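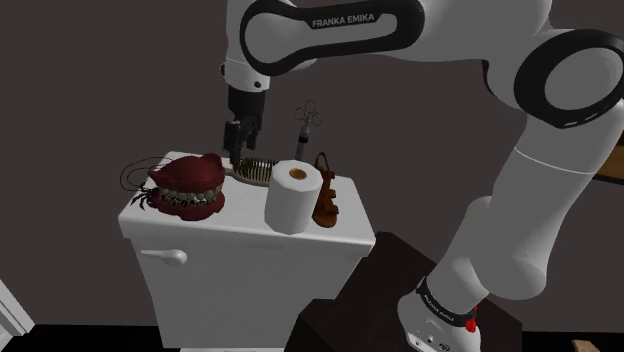 Sirkex Fill Valve and Flush Valve Kit

The Sirkex kit replaces the working parts inside a standard gravity-flush toilet tank. It comes with a fill valve, a flush valve with a 3 inch flapper, a tank-to-bowl gasket, two tank bolts with washers and wing nuts, and a short refill tube with a clip. The trip lever is sold separately, and so is the supply line.

The kit fits most two-piece toilets. It does not fit one-piece models, wall-hung tanks or pressure-assisted tanks. If your old flapper is the 2 inch size, order the Sirkex Small instead. To check, shut off the water, flush, and measure across the drain opening at the bottom of the tank. Measure the opening and ignore the flapper, which always looks bigger.

Fill valve

The fill valve adjusts in height by twisting the shaft. Set it so the top of the valve sits above the overflow tube, then lock the collar. The float rides on the shaft, so it won't catch on the tank wall the way an arm and ball can. Water level is set with the long screw on the side: clockwise raises it, counterclockwise lowers it. The seal under the cap can be taken out and rinsed without tools, and replacement seals come in packs of 4.

Flush valve

The overflow tube is left long at the factory and has to be cut. Hold it next to your old one and mark the same height, or cut it an inch below the hole for the trip lever – whichever is lower. A fine-toothed saw gives the cleanest edge. The flapper has a dial with settings from short flush to full flush. Start in the middle.

Fitting

Allow an hour if you have done one before. The tank has to come off the bowl to change the flush valve, so have a towel and a sponge ready for the water left in the bottom. Tighten the tank bolts by hand, a little on each side in turn, until the tank sits level. Do not use a wrench on the wing nuts. Open the supply valve slowly and check under the tank, then check again after a few flushes.

If you only want to change the fill valve, the tank can stay where it is.

Ordering

Kits ship from our Ovar warehouse. Trade boxes hold 40 kits and are packed without the printed instructions unless you ask for them. Unopened kits can be returned. Overflow tubes that have been cut cannot.

Comments

Toshiko Tamura
Put one of these in upstairs in February and it has been fine. The refill tube clip is a tight push onto the overflow, wet it first.

jultow_rentals
Does the gasket come in the thicker size? Ours has a gap with the standard one.

Kazuhiro Kudo
@jultow_rentals the thick one is a separate part, I had to call and ask for it. Two days to arrive.

hirose4
Instructions could be clearer on the flapper chain. I left too much slack and had to hold the handle down. Shortened it by 3 links and it flushes properly now.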